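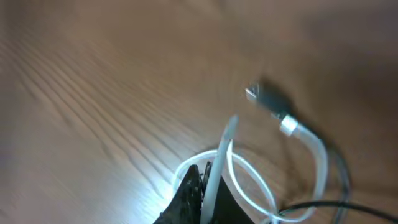
About the Omevum Workers' Advice Center

About Us | Work and Rights

Published Friday, October 28, 2022
By the Omevum Communications Office

The Omevum Workers' Advice Center provides free information and representation to people employed in private homes, hotels, laundries and small kitchens in the Bramness area. It is an independent nonprofit organization and receives no funding from employers or placement agencies.

Our History

The Center opened 14 years ago in two rooms above the Bramness bus station. At that time it offered a single evening session each week, devoted almost entirely to unpaid wages. Demand from live-in workers soon led to a second session and a telephone line. The Surnavberg office followed, and the former Subramaniam Legal Clinic became part of the organization when its lease ended. The clinic's case records and its Saturday hours were both kept.

What We Do

Advisers meet with workers in private and without charge. Most inquiries concern late or missing pay, hours worked beyond those agreed, dismissal without notice, and the return of passports or other papers held by an employer. Where a matter cannot be settled by letter, the Center may represent the worker at a mediation hearing or refer the case to a licensed attorney.

The Center also publishes a model written agreement for household employment. It covers duties, rest days, sleeping quarters, sick leave and the notice period, and may be used by either party. Employers who wish to have an existing agreement reviewed may request an appointment, provided that no dispute with the worker is open at the time.

Confidentiality

No information is passed to an employer, agency or public office without the written consent of the person concerned. Clients are not asked about their immigration status unless it bears directly on the advice requested. Interpreters sign the same confidentiality statement as staff.

Governance

The Center is directed by a board of 12 members, four of whom must be current or former domestic workers. Board members serve without pay. The annual report and audited accounts are presented at the general meeting in January, which is open to the public, and printed copies are kept at both offices.

Visiting Us

Appointments are recommended at Bramness. The Surnavberg office accepts walk-in visitors on weekday afternoons. Clients should bring any pay slips, messages or notes of hours worked, although the absence of documents does not prevent a case from being opened.

Related Pages

Model Agreement for Household Employment
Keeping a Record of Your Hours
Notice and Final Pay: Common Questions
Annual Reports and Accounts
Surnavberg Office: Directions and Hours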